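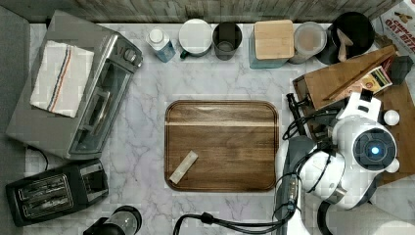 Why would anyone start with soft stuff, a commenter going by Khasawneh wrote under the first version of this entry, when a wooden cube never gets squashed and you can drop it all afternoon? Fair question, and it's the one I get most, so the entry now begins with it. Soft blocks punish a bad grip right away. A wooden cube will let you get away with a badly tuned gripper for months (ask me how I know!), and then you try a ripe peach and it's all over.

Counter arm

A counter arm is a small robot arm set up at home on a kitchen counter or a workbench, usually by one person working evenings, and used for light handling jobs: picking up, putting down, pushing, turning over. The name comes from the Stirkdale shared workshop, where the first few of us built ours, and it has stuck even for arms that live on a desk. I've been keeping this entry on the Stirkdale wiki since my own build, so expect my opinions mixed in with the facts. Other people's edits are welcome.

Parts

Most builds have a jointed arm, a gripper, at least one camera and a computer sitting somewhere out of the way. White casings are common because the kits come that way. The camera can go on the arm itself, which gives a nice close look at whatever is being picked up, or overhead, which is easier to calibrate and harder to knock. Plenty of people end up with both. My parts came to 2180 dollars. The priciest build listed at Stirkdale is 3055, and the owner admits a good chunk of that went into a second gripper after the first one met a cast iron pan.

Cables deserve their own paragraph. They need enough slack for the arm to reach its farthest spot, and slack loops catch on things – mug handles, mostly. I run mine outside the joints and tie them loosely above the gripper, then swing every joint to its limit by hand with the power off before I trust it. It's dull work and I do it every single time.

Software

Skurley is the control program most of us use. It was written at the workshop, it's free to members, and it records the joint positions and the camera view together so you can play a motion back later. Murilia is a newer branch of it that adds a slow mode, capped at 30 percent of normal speed. I like Murilia a lot for kitchens! The menus are a mess, though, and it forgets the camera settings if you unplug in the wrong order.

The cutting board task

The usual first exercise on a counter is to pick a small block off a cutting board and set it back down at a new angle. The board gives you a clear border to work inside, and a pale block on dark wood is an easy thing for a camera to find. Marble patterns can be trickier, with all that veining, and shiny appliances throw reflections that move whenever you do.

A practice run at Stirkdale is 52 tries. There's no deep meaning in the number, it's how many lines fit on the old log sheet. You write down the block's starting angle, whether the grip held, and whether the block came away dented. Dents count as misses, which some people grumble about.

Clearing the counter

Opinions differ here. One camp wants a bare surface with everything boxed up before the power goes on. The other camp (mine) leaves the canisters and the toaster where they live, on the grounds that a kitchen arm has to cope with a kitchen. Either way, set software limits so the arm can't get to the back row, and unplug anything that heats up.

See also: Gripper pads; Overhead camera mounts; Skurley log sheet, October revision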